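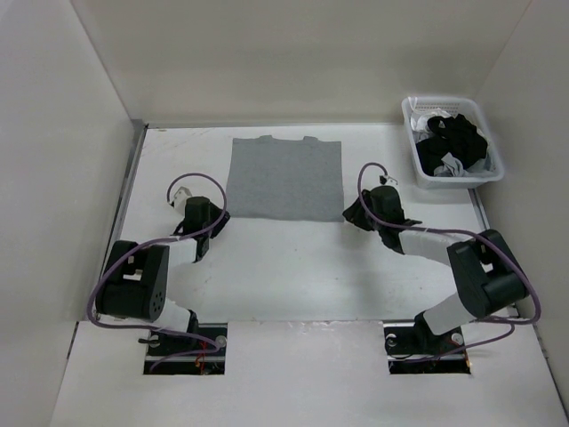
Hatero's laundry in Fullomlow has started handing its plainest folding to robots, and the crew who used to do it all by hand are glad to see it go! At each station two arms share a white tabletop, with a basket of mixed clothing in the back corner and one T-shirt at a time laid out flat between the grippers. The cells were built by Urkonix and went live in November.

The laundry handles around 3000 garments per shift. Its 48 folding staff keep their jobs and their pay, and many are moving to mending, stain checks and customer orders – work that used to pile up until evening.

"My shoulders noticed first," said Bontu Woldemariam, a folder who now trains coworkers on the cells. "I also get to learn something new, and I love that."

Shift lead Yasuo Onishi said staff can pause a cell whenever they like and still fold delicate items themselves.

Press contact: Athina Papadakis, Hatero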